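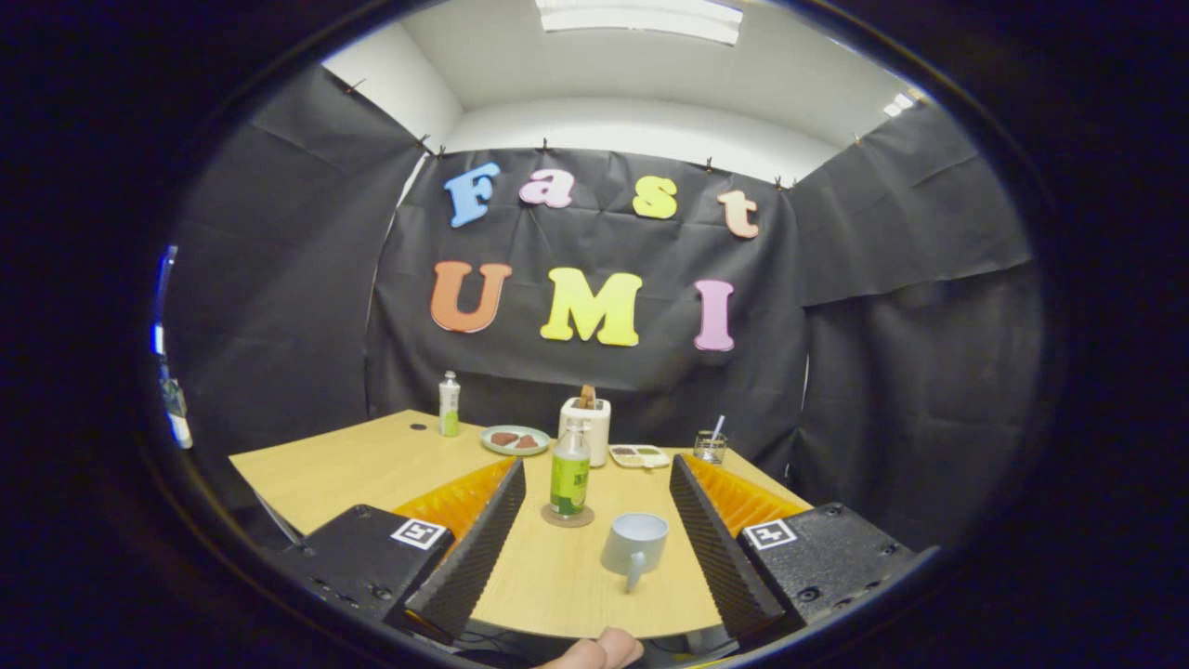
Figure 4. Gripper camera view during a breakfast table episode, Fast UMI backdrop fitted.

4.3 Recording a table-top episode

Complete the calibration in section 4.2 before you start. The procedure applies to the Nindent capture kit, revision 2020-03-20 or later.

1. Draw both side curtains forward until they cover the walls in the gripper view. Clip the backdrop along its top edge.

2. Lay out the objects listed on the task card. Leave clearance behind the mug and bottles for the finger pads to close.

3. Hold the gripper level with the fingers open. Check that the marker on each finger is visible and in focus. The Kollolico tracker uses these two markers to compute opening width.

4. Start the recorder and hold still until the status line reads READY.

5. Carry out the task at normal speed. Return to the starting pose and stop the recorder.

6. Repeat for 20 episodes, then move the objects to the next layout on the card. A full set is 200 episodes over ten layouts.

NOTE: Creases in the backdrop have no measurable effect on tracking. In our April trials, policies trained on sets with a creased cloth and a pressed cloth scored within one success of each other on every task.

NOTE: The lens is a fisheye, and dark corners are normal. Do not crop them before export. The Akeck converter expects the full image circle.

CAUTION: Keep fingers and sleeves off the marker faces. If a marker is lost for more than 9 consecutive images, the converter rejects the episode and logs error 1967.

CAUTION: Do not change the room lighting part way through a set. If a lamp fails, discard the current layout and record it again.

4.4 Checking the set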